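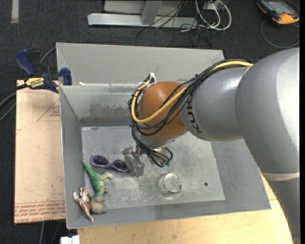 3.2 Prefatory claims and the authority of the biographer

The preface to a nineteenth-century life of an author had a settled form by the time the works considered in this section were printed. It named the family member or executor who had consented to publication, listed the papers that had been lent, and expressed regret at the brevity of what followed, however long the book. Earlier readings have tended to treat these pages as ornament. Rweyemamu takes the opposite position and reads the preface as a kind of contract, in which the biographer states what may be expected and, by omission, what may not. We follow that reading here with one reservation, set out below.

The texts are drawn from the Montoya collection, which holds 14 single-volume lives of novelists and essayists issued for the circulating library trade. Each was read in full. Where a title went into a second edition, both versions of the preface were transcribed and compared line by line. Spelling was left as printed. Publishers' advertisements bound in at the back were recorded separately and are not discussed in this section.

Two features of the prefaces bear on the question of authority. The first is the handling of letters. A biographer who had been given letters generally said so in the opening paragraph, and named the lender. A biographer who had worked from copies, or from extracts already in print, was more likely to use the passive voice: letters 'have been consulted', or 'were made available'. The distinction matters for later scholars, as the passive form has often been taken as evidence of archival access that the notes do not support. In the Rutetti life, for instance, the preface refers to 'a large correspondence', yet every letter quoted in the body of the book can be matched to an earlier magazine memoir.

The second feature is the treatment of the subject's marriage. Where the widow or widower was living, the preface usually thanked that person by title and surname, and the chapters on domestic life were short. Where no spouse survived, the same chapters grew, and the source of each anecdote was less often given. It would be easy to put this down to tact alone. The revised prefaces suggest a more practical cause - the biographer had lost a source who could correct the account, and with that source the need to record where each story had come from.

The reservation mentioned above concerns intention. To call the preface a contract implies that its terms were chosen by the person who signed it. The surviving correspondence of the Clulotus firm shows that this was not always so. Its editor supplied a draft preface to at least one biographer, with blanks for names, and asked for it back within the month. The printed version departs from the draft in two places only, both of them minor. If the practice was general, then similarities of wording between prefaces from the same house are weak evidence of influence between authors, and should be tested against the firm's own habits first.

We have therefore grouped the prefaces by publisher before comparing them by author. This reduces the number of parallels that need explaining. Nearly 2 in every 3 of the shared phrases noted in earlier work fall within the output of one house, and may be set aside for the present purpose. Those that remain are mostly formulas of apology, and these were common to histories and travel books of the period as well.

A further difficulty is the state of the modern texts. The Skilatau reprints, which are the copies most readers now meet, drop the preface in some cases and move it to an appendix in others. Page references in this section are to the first editions throughout. The online catalogue of the collection was last checked on 5/5/22, and shelfmarks follow the form in use there. The question of who wrote the chapter summaries - author, editor or printer's reader - is taken up in section 3.3.

Figure 2. Robot arm above an open grey metal bin.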